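How to buy a phone case without being talked into a dearer one

By the Batthorpe desk
25 Dec 2020
Last updated: same day
Reading time: 2 min

Start with the exact model of your phone, from the settings menu and not from memory. Sellers like to write "fits all sizes" and let you find out otherwise. Two phones with nearly the same name can have buttons in different places.

Next, ignore the drop height. One shop I looked at in October had 1,240 cases on sale, and a good share of them claimed "military" protection. Ask which test, who ran it and what the phone landed on. If the listing doesn't say, treat the claim as decoration.
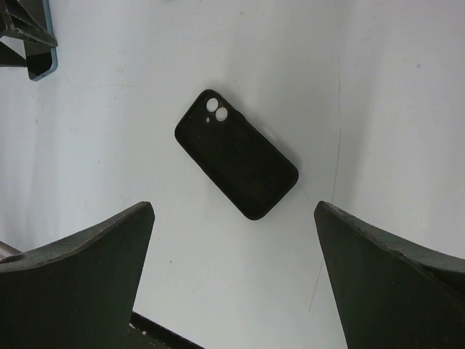

Check the holes before the padding. Put the case on, take a photo with the flash in a dark room, and look for a grey haze or a dark corner. Then plug in your own charging cable. Plenty of cables have a fat plug that won't reach through a thick edge, and the seller will blame the cable.

Stulard and Bedo both sell a plain soft case and a "pro" one at more than twice the price. I could feel no difference in the hand. Perhaps there is one. I'd want to see it shown before paying for it.

Reviews: skip the five-star ones and sort by newest. A case with 2,868 ratings may have changed maker since most of them were written. Look for people who have had it six months and mention stretching or yellowing.

Last, read the returns page. Rätsep takes cases back only if the packet is unopened, so you can't try the fit at all. I bought elsewhere.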